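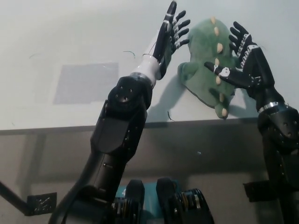 Soft toys: washing, drying, storing

Quick one today as I've got a pile of these to get through myself. Most of it applies to any plush toy, dinosaurs, bears, the lot.

BEFORE YOU WASH

Read the label. If the label's gone (always is) treat it as hand wash only.

Press the toy all over with your fingers, flat on a table. Feeling for hard bits. Squeaker, beans, a battery box. Anything with electrics stays out of the water, sponge the outside and leave it at that.

Check seams. Small hole now, big hole after the wash. Three or four stitches, doubled thread, done.

Felt bits, spikes and ears and so on, are the weak spot. Felt goes bobbly and can shrink. Cream felt next to a dark or strong coloured body, test first: damp white cloth, hold it on the coloured part for a minute. Colour on the cloth means sponge only.

MACHINE

Pillowcase, knot the end. Cold or 30, gentle, low spin. Half the powder you'd normally use, it hangs about in the stuffing for ever. No softener. Put a towel in with it or it thumps.

BY HAND

Washing up bowl, cool water, a squirt of something mild. Squash, don't wring. Change the water untill it runs clear. Roll it up in a dry towel and kneel on it.

FELT SPIKES AND TRIMS

Old toothbrush, nearly dry, a dab of soap. Brush from the seam outwards. Pinch each one back into shape while damp and leave alone. If they dry flopped over, a bit of steam from the iron held well above, then pinch again. Iron never touches the plush, it melts.

DRYING

Flat on a rack, turn it morning and night. Feet and tails take longest. Two days for a small one, longer in January. Not on the radiator. Squeeze the middle before you call it dry, if it feels cool it isnt.

Then brush. Pet brush or a clean nailbrush, against the pile first and then with it.

NO WASH METHOD

Bicarb in a bag, toy in, shake, leave an hour, hoover off with a sock over the nozzle. Good for smells. Useless on jam.

Karim Geagea wrote in to say 100 g of bicarb does a medium sized toy, which sounds a lot to me but he swears by it.

STORING

Bone dry first. Cotton bag or lidded box, not a bin liner. Don't cram them, the spikes and ears crease. Label on the short end so you can read it on the shelf.

Josée Lévesque asked about freezing for dust mites: yes, sealed bag, overnight at least, then wash to get the dead ones out.

Stuffing replacement next time, if I find the good scissors.

Updated October 24, 2022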